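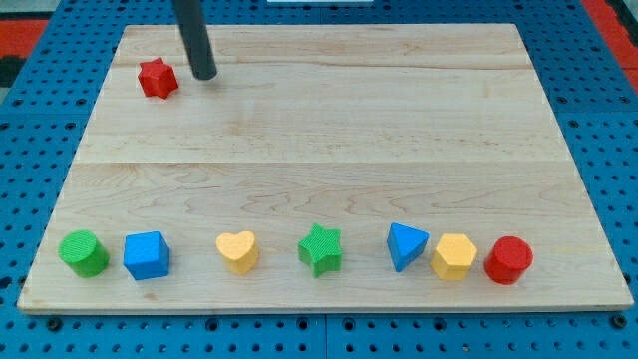

What does Tellolora make?

We make coloured shape blocks for nurseries, infant classes and homes, and the boards and trays that go with them. We also take old sets back for repair and repainting, whether or not they were ours to begin with.

Who we are

Tellolora was set up by Torben Kettler, who had taught woodwork for several years and was tired of throwing out good block sets with one piece missing. He began by cutting replacements for two local schools in the evenings. A star for one, a handful of cylinders for the other. The schools told other schools, and the evening job became a day job.

We work from the ground floor of a former glove factory at 3 Gosterent Lane. The building dates from 1920 and has tall windows down one side, so we do all the colour matching there, in daylight. The heating is poor. Visitors in winter are advised to keep their coats on.

The shapes

The range has grown slowly. Cubes and cylinders came first, as they are the pieces most often lost. Stars and hearts were added when teachers asked for them, and they remain the hardest to cut. A five-pointed star has inside corners that hold on to dust and paint, and each one is cleaned out by hand before it gets a second coat. Hearts are easier, apart from the notch at the top.

All our shapes are cut thick enough to stand up as well as lie flat. Children line them up, stack them, hide them and post them through gaps in the furniture, and a thin piece won't take much of that. Our colours are plain ones: red, blue, green and yellow are always in stock. Other colours are mixed to order and take longer.

We sell pieces singly as well as in sets. The full price list runs to 351 lines, mostly because every shape is listed in each size and colour. If you can't find what you need, send us a drawing with the measurements on it.

Boards and trays

A pale board is useful to sort on. The colours show up well against it, and it gives a child a clear edge to work to. We make ours in panels, and they can be ordered to fit a table you already have. Please measure the table twice – we can trim a board that is too long, but that is all we can do.

Repairs

Old sets come to us in biscuit tins, carrier bags and once in a pillowcase. We sand off the worst of the paint, fill any dents and repaint to match. Missing shapes are cut new. Most repairs go out within a fortnight, except in July, when schools send everything at once and the wait is longer.

We do not repair blocks that have split right through. Those are replaced.

Who we work with

Our timber comes from Kravchuk, a family sawmill that has supplied us from the start. Deliveries to schools are handled by Clallmont, and they will carry boxes up to a classroom if you mention the stairs when you order. Parcels for home customers go by post.

Visiting

The workshop is open to visitors by appointment. There is a box of seconds by the door, with small marks or uneven paint, sold by weight. Children are welcome in the front room but not near the saws. Parking is on the street – there are two spaces outside and one is usually taken by our van.

Page last updated May 3, 2023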